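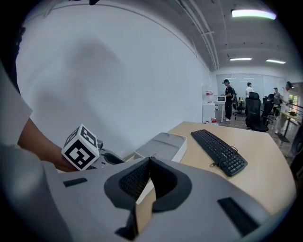
The Shared Desk, and Other Fictions

Every office has a desk that belongs to everyone, so it fills up with whatever people can't bring themselves to put away. A keyboard goes down at an angle and stays there until April. Then comes the tray, bought to hold clutter, which now counts as clutter.

Dotetti will sell you a desk organizer for $299. The Bisht costs $499 and has a lid. I tried both in our office for 3 weeks and found my stapler in neither.

My advice is to move the desk closer to the microwave. People clear a surface fast when they need somewhere to set down soup.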